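Looking after a box of demo tapes at home

Old rehearsal and demo cassettes are often the only copy of a recording, and most of them live in a shoebox. The jobs on this page need no special gear beyond a working deck and some cotton buds.

Before playing

Check the pressure pad first. It is the little felt square in the middle of the open edge. If it has dropped off, the treble goes and the sound wavers. Pads can be taken from any scrap cassette with tweezers, and a dab of contact glue holds them.

Wind the tape to the end and back before you listen. Tape that has sat for years sticks to itself in layers, and a full wind at normal speed frees it. If it squeals, stop and turn the hubs by hand with a hexagonal pencil.

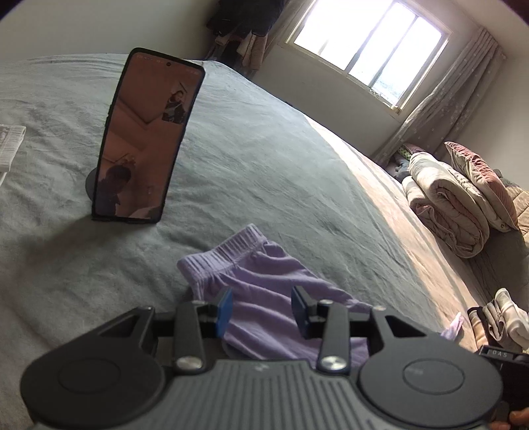 Shells held with five screws can be opened on a tray. Glued ones have to be split along the seam with a thin blade, and the reels moved into a new screwed shell. I buy the Bostumeo blanks, which come with the liners already in. Keep the reels flat while you move them. A dropped reel of C90 takes an evening to rewind.

Cleaning the deck

Clean the heads, capstan and pinch roller after every 20 tapes, and more often if the tapes are shedding brown dust. Use isopropyl alcohol on the metal parts and soapy water on the rubber roller. Leave the lid up until everything has dried.

Storage

Stand cassettes on their long edge, in their cases, away from speakers and radiators. Lofts are too hot in summer and garages too damp. Number the spine and keep the list somewhere else. My own list runs to 218 tapes and it has saved a lot of hunting for the right rehearsal.

Making the transfer

Set the level on the loudest passage, usually the last chorus or whatever the drummer does at the end, and leave a little headroom. Turn Dolby off unless the inlay says it was used. Record each side in one go and cut it into songs afterwards. 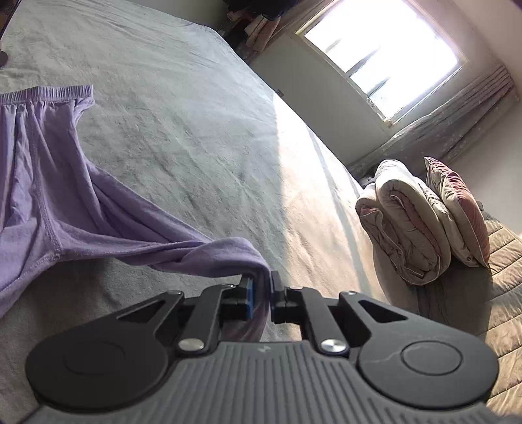
A reader in Nekinham writes that heavy, noisy demos are better left without any noise reduction software at all, as it takes the cymbals off along with the hiss. I agree, and would keep the raw file whatever you do to the copy.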